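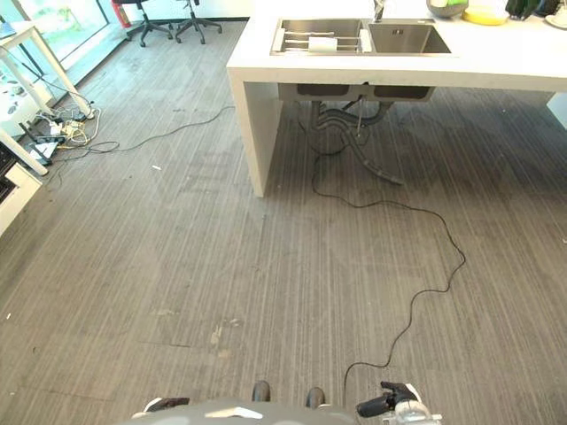 싱크대 밑에는 왜 구불구불한 관이 살까?

글: 야나 클라인슈미트 (Jana Kleinschmidt)

부엌에서 제일 인기 없는 곳을 뽑는다면 싱크대 밑이 아마 1등일 것이다. 냉장고 문은 하루에도 몇 번씩 열리지만, 싱크대 밑은 세제가 떨어졌거나 뭔가 잘못됐을 때만 열린다. 그래서 그 안에 사는 관들은 인사 한 번 제대로 받아 본 적이 없다. 오늘은 우리가 그 관들을 만나러 간다. 무릎이 조금 시릴 수도 있다.

먼저 위쪽부터 보자. 싱크대에서 물을 받는 움푹한 통을 '싱크볼' 또는 '개수대'라고 부른다. 통이 하나인 집도 있고 나란히 두 개인 집도 있다. 두 개면 한쪽에서는 채소를 씻고 다른 쪽에는 씻은 것을 건져 둘 수 있다. 물론 현실에서는 양쪽 다 설거짓거리로 가득 차는 일이 많다. 통이 세 개였다면 세 개 다 찼을 것이다.

통은 왜 스테인리스로 많이 만들까? 스테인리스는 철에 크로뮴이라는 금속을 섞은 것이다. 크로뮴은 공기 중의 산소와 만나 아주 얇은 막을 만드는데, 이 막이 철이 녹스는 것을 막아 준다. 긁혀도 막이 다시 생긴다. 우리 무릎에 딱지가 앉는 것과 비슷한데, 훨씬 빠르고 울지도 않는다. 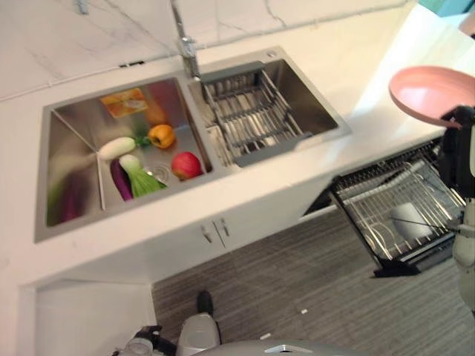
채소 씻는 이야기가 나왔으니 조금만 더 하자. 무나 당근처럼 땅속에서 자라는 채소에는 흙이 묻어 있다. 청경채는 더 교활해서, 잎줄기가 겹친 안쪽에 흙을 숨긴다. 그래서 한 장씩 떼거나 벌려서 씻어야 한다. 가지는 껍질이 매끈해서 금방 끝난다. 사과도 흐르는 물에 문질러 씻으면 된다. 바지에 쓱 닦는 것은 씻은 것으로 쳐 주지 않는다. 장난감 채소로 연습해도 좋다. 장난감은 아무리 오래 씻어도 시들지 않으니 참을성이 대단한 선생님이다.

이제 물은 배수구로 내려간다. 배수구는 통에서 가장 낮은 곳에 있다. 바닥이 평평해 보여도 사실은 배수구 쪽으로 살짝 기울어 있다. 구슬이 있으면 한번 놓아 봐도 되는데, 거름망부터 꼭 끼우자. 우리 이웃 알래스데어 오길비 아저씨는 여덟 살 때 거름망 없이 이 실험을 했고, 구슬 41개를 잃었다. 한 개로도 충분히 알 수 있는 일이었다.

배수구 아래로 내려가면 드디어 관이다. 관은 곧장 아래로 뻗지 않고 한 번 굽어졌다가 다시 올라가는 경우가 많다. 만든 사람이 길을 잃은 것은 아니다. 굽은 부분에는 늘 물이 조금 고여 있고, 이 물이 마개 노릇을 한다. 하수관에서 올라오는 고약한 냄새가 이 물에 막혀 부엌으로 들어오지 못한다. 이런 장치를 '트랩'이라고 한다. 영어로 '덫'이라는 뜻이다. 오래 집을 비우면 고인 물이 말라 버려서 냄새가 올라오기도 한다. 그럴 때는 물을 30초쯤 틀어 주면 마개가 다시 채워진다.

겉에 주름이 잡힌 관도 있다. 주름관은 빨대의 꺾이는 부분처럼 이리저리 잘 구부러져서 좁은 곳에 놓기 편하다. 대신 주름 사이에 기름과 찌꺼기가 잘 낀다. 그러니 라면 국물에 뜬 기름이나 프라이팬의 기름은 배수구에 붓지 말고 종이로 닦아 버리자. 기름은 식으면서 굳고, 굳은 기름은 밥풀과 친해진다. 그 둘의 우정은 배관공 아저씨가 와야만 끝난다.

식기세척기도 물을 쓰고 버리기 때문에 대개 싱크대 가까이에 둔다. 호스가 길어질수록 넘어야 할 물건도 많아지고 발에 걸릴 일도 많아진다. 둘이 옆집에 사는 데는 다 까닭이 있다.

마지막으로 전깃줄 이야기. 부엌에는 물도 있고 전기도 있는데, 둘은 사이좋게 지내면 안 된다. 젖은 손으로 플러그를 만지지 않는다. 멀티탭은 물이 튀지 않는 곳에 두고, 바닥을 지나가는 줄은 벽 쪽으로 붙여 정리한다. 줄에 걸려 넘어지는 사람은 늘 "누가 여기 뒀어?" 하고 외치는데, 자기가 둔 경우가 꽤 많다.

집에서 해 볼 일

어른과 함께 싱크대 밑 문을 열고 트랩을 찾아보자. 찾았으면 모양을 종이에 그린다. U자를 닮았는지, S자를 닮았는지, 아니면 둥근 통처럼 생겼는지 적는다. 나사나 연결 부분은 돌리지 않는다. 돌리면 물이 나온다. 걸레가 어디 있는지 모르는 사람은 특히 돌리지 않는다.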